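Elfriede Buschmann
4 min read · 35 comments · 16 shares

OK, I have been wanting to write this thread for weeks. I finally learned to bake proper rye bread, the dense sour kind my grandmother sliced so thin you could almost read through it, and I am so happy I can hardly stand it!

My starter is called Teuber. It lives on top of the fridge in a pickle jar and smells like green apples on a good day (nail polish remover on a bad one, but feed it and it forgives you).

For years I made rye the way I make wheat bread. Kneading, waiting for it to double, kneading again. Rye doesn't want any of that. You stir it like thick mud, scrape it into the pan with a wet spatula and leave it alone.

The flour matters a lot! I switched to the coarse one from Sindel, the little mill out past the river, and the flavor went from "fine" to "who made this??" They grind in small batches, so call first.

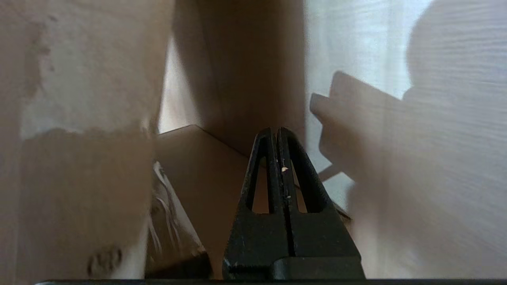 Elfriede Buschmann
Home baker and Saturday-morning kind of person, every morning

Back to the dough. I use 1,000 grams of flour, which makes 2 loaves, one for us and one for whoever rings the bell first. Salt, water, a big scoop of Teuber, caraway if Bastian isn't coming over.

Bastian Wendt is the one who told me to wait a full day before cutting. I thought he was being dramatic. I cut my first loaf warm and the knife came out looking like I'd been frosting a cake with glue.

Wait the day! Wrap it in a towel, go do something else. The crumb sets, the sour gets rounder, and the crust softens enough that it doesn't fight your teeth.

My favorite way to eat it right now is cold butter, radishes and way too much salt. Second favorite is toasted with plum jam, standing at the counter before anyone else is up.

November is perfect for this, by the way. The kitchen is cool, so the dough takes its time, and having the oven on feels like a treat.

If you bake rye, tell me what you put in it! Sunflower seeds are next on my list, and I'm very curious about old bread soaked and mixed back into the dough.

12 likes · Reply · Share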